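3.2 Cell setup and upkeep

The Lakik cell consists of two arms mounted on either side of a white tabletop, each fitted with a black gripper. Garments are folded on the bare surface. Figure 2 shows the cell during work with black fabric, the most demanding case for the depth estimate, as creases in dark cloth return little contrast under even light.

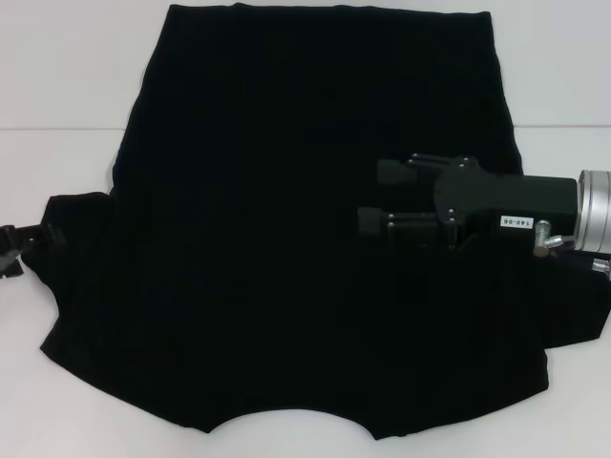
Finger alignment was checked before each session with a gauge block supplied by Fakir. Where the gap between closed fingers differed from the reference, the finger plates were loosened, reseated and tightened again. Cable connectors at both wrists were inspected at the same time. The fingertip pads were wiped after every 100 folds and replaced after 2,000, following the schedule drawn up by Sandamali Pramanik. A full recalibration of both arms took place each Thursday, before the first session.

Loss of grip on a sleeve was treated as a maintenance event if it occurred in 5 consecutive trials. The affected arm was then stopped, and its gripper was examined for lint and pad wear before work resumed.
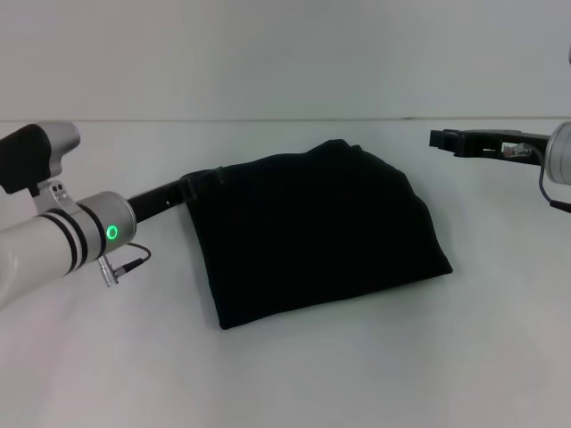 Figure 2. Handling of black fabric in the Lakik cell, two views.

Why were the pads replaced on a fixed schedule?
Pad wear could not be measured reliably between sessions, and a fixed count kept the grip conditions comparable across all trials.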